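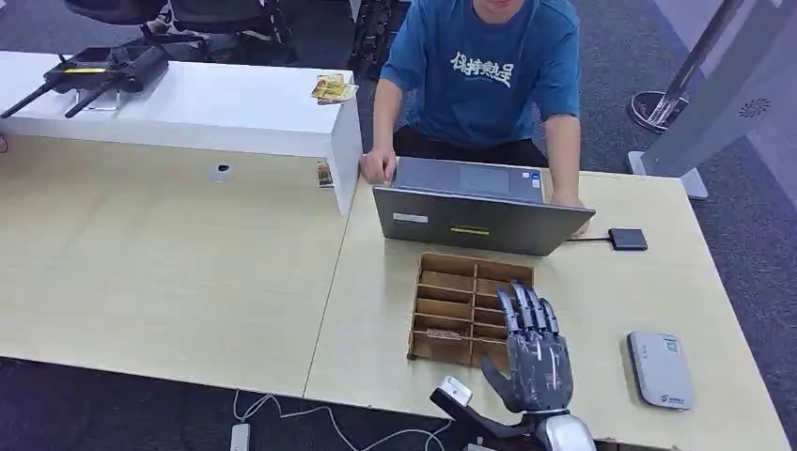 Brerkport Makers Forum > Clubs and competitions > Student projects

Thread: Sorting task for the Irnora round – is this really a student project any more?

dullspanner
Posted 7:42 pm

I mentor on and off for the Chamoun college club and I've been asked to back their entry for the Irnora round in May. Before I put my name to it I'd like some opinions from people who aren't already in love with it.

The task, for anyone who hasn't read the rules: pick small flat parts off a desk and put each one in the right cell of a divided tray. 200 parts per run, no human hands once the clock starts. You may write your own control code or adapt somebody else's. That last bit is where my trouble starts.

As far as I can tell the students have written very little. They move the hand by remote control, record it, feed the recordings into a training package they downloaded, and wait. When I asked one of them why the thumb folds in before the wrist has stopped moving, the answer was "that's what it learned". I did electronics at school with a soldering iron and a shouting teacher, so perhaps I'm just old, but I don't call that knowing how your machine works.

What are they learning? Serious question.

Phong Thân
Posted 8:05 pm

They're learning what I do for a living, more or less. Hardly anyone writes a grasp by hand now, and the ones who do spend half a year on it and then somebody swaps the tray.

I'd be much more worried about the numbers. Have they told you how many full runs they've done without stepping in? A club near me claimed a success rate in the nineties last year and when you read the small print they'd left out every run where the part started upside down.

dullspanner
Posted 8:21 pm

They gave me 296 recorded attempts and 219 marked as good. I asked who did the marking. They did.

gearloose_gran
Posted 8:33 pm

219 out of 296 is roughly three in four. For a club, on single parts, I'd be quite pleased with that. For a 200 part run it's hopeless. They'll be dropping fifty bits on the carpet and the rules take a point off for each.

Did they use the same tray every time? Same place on the desk? If so I'd knock a good deal off that figure as well. Push the tray over by a hand's width and ask them to do ten more while you watch.

dullspanner
Posted 8:50 pm

Same tray, same corner. I asked about moving it and was told "we'll do that nearer the time". You can imagine my face.

Next grumble is the build. I went over the arm itself and there's a good deal of tape on it: clear round the hand housing just before the finger joints, and orange over the narrow end of the other part, creased and bunched up at the tip. I asked which bits were holding something together and which were just there to cover an edge, and got two different answers from two people. 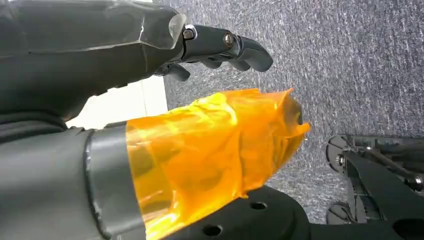
Hussam Atallah
Posted 9:14 pm

You're being hard on them. I've judged at two of these rounds and I would much sooner see a team that tapes things up and keeps testing than one that turns up with a lovely machined bracket and nine runs in the log. Taking marks off for looks puts people off, and they don't come back the next year.

I do agree about the marking. Let someone outside the team score it. Graresska lent us a bench last spring and their lot did the scoring for us with a clipboard. Our figure fell by a third. Horrible evening, very useful.

dullspanner
Posted 9:31 pm

I don't care what it looks like. I care that two members of the same team disagree about what's structural. If a finger works loose halfway through a run, which of them is right?

Phong Thân
Posted 9:38 pm

Fair, but that's a labelling problem and you can sort it in an afternoon. Make them draw the thing on paper, every joint and every bit of tape, and sign it. I still think you're using the build as a stick because you don't like the training part.

dullspanner
Posted 9:44 pm

Possibly. I don't like the training part.

gearloose_gran
Posted 9:52 pm

Going back to the first question, I'm with dullspanner more than I expected to be. My granddaughter's club did the same sort of thing and she can tell you every setting in the package and couldn't tell you what torque is. The lesson plan promised "hands-on mechanics". The hands were on a laptop.

Nothing wrong with laptops. Then call it a software club.

Hussam Atallah
Posted 10:10 pm

Mine could tell you what torque is because they stripped two gears finding out. It depends who's running the session. Who is running it, by the way? You said on and off.

dullspanner
Posted 10:26 pm

Ouch. On the nights I'm not there, mostly themselves.

Right, so what I'm going to ask for before I sign anything: tray moved between attempts, parts both ways up, somebody else keeping score, and the drawing Phong suggested. They want to record until they reach 500 attempts and I've said I'd take a hundred honest ones over that. If they're still at three in four after all that I'll eat my words about the training and come back here to say so. I don't expect to.

gearloose_gran
Posted 10:31 pm

Put the new numbers up either way please. People only ever post the good ones.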